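Clorkitham Textile Reuse Project
Progress report to the Tapia Fund, second reporting period
Prepared by Ximena Quezada, project manager
5/8/18

1. Purpose of this report

The report covers work done under the second instalment of the grant. It deals with collection, sorting, resale and spending, in that order. Matters carried over from the March report are marked as such.

2. Collection

Collection points are now open at 17 sites, including the library, both health centres and the Prisulton leisure centre. The Prisulton site was delayed by a dispute over the position of the bank, which blocked a fire exit in the first plan. It now stands beside the cycle racks and has been in use for the whole of the period.

Total weight collected was nearly 2,000 kg. Yield per site is uneven. The library and the Prisulton site bring in far more than the rest, and two of the school sites are hardly used outside term time. We propose to move those two banks before the autumn. The schools have been told and do not object.

Contamination remains the main problem. Wet bedding, single shoes and general rubbish are put into the banks at most sites. New labels were fitted in the middle of the period, with larger lettering and a shorter list of accepted items. We do not yet have enough data to say what effect they have had.

3. Sorting

All incoming stock is sorted by hand at the Clorkitham unit into four grades: resale, repair, cleaning cloth and fibre recovery. The grading sheet was revised in March. The earlier version did not separate woven from knitted goods, and the fibre merchant had twice sent back mixed bales. No bale has been returned under the revised sheet.

The repair grade grew faster than planned. Most items in it need a zip, a hem or a waistband. A second sewing machine was bought from the equipment line (see section 5) and a backlog of 40 sacks has been cleared.

Large printed items take longer to grade than plain ones. Faded areas and small stains are harder to find in a busy pattern, and sorters are now asked to check these goods on both faces and along the seams. This has slowed the line slightly. Complaints from buyers about undeclared marks have fallen.

4. Resale

Resale runs through the Elon Street shop and the monthly stall. During the period 545 garments were sold, most of them adult trousers, shirts and coats. Children's wear sells within days of going out and we could sell more of it if it were donated. Formal wear does not sell and has been taken off the rails.

Prices were not changed. The shop manager has asked for a higher price band for coats, and this will be tried from the start of the next period.

5. Spending

Spending is within the approved budget on all lines except vehicle costs, which are over because of an unplanned clutch replacement. We ask the Fund to allow the shortfall to be met from the training line, where one course was cancelled by the provider. The cost of the sewing machine was within its allowance. A full statement is attached separately.

6. Work planned for the next period

Move the two school banks.
Report on contamination before and after the new labels.
Agree a new contract with the fibre merchant, the present one having no clause on moisture content.
Try the higher price band for coats.

7. Pictures
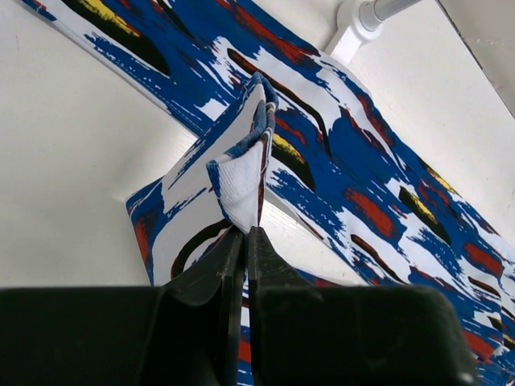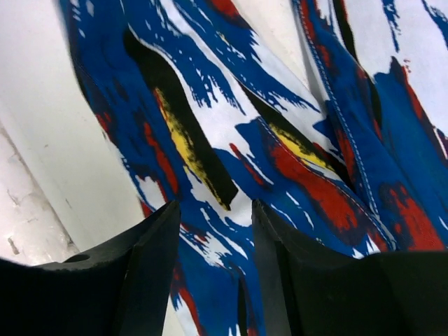 Printed fabric in blue, red, black and yellow on white.

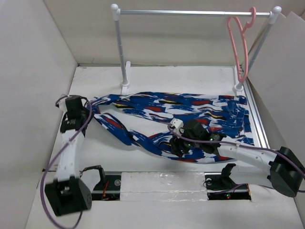 8. Point raised by the Fund

What happens to garments that fail the resale grade but are too good for cleaning cloth?

They go to the repair bench first. If the repair would take longer than the shop price can justify, the item is offered to the sewing class at Prisulton as practice material, and anything the class does not want is baled for fibre recovery at the end of the month.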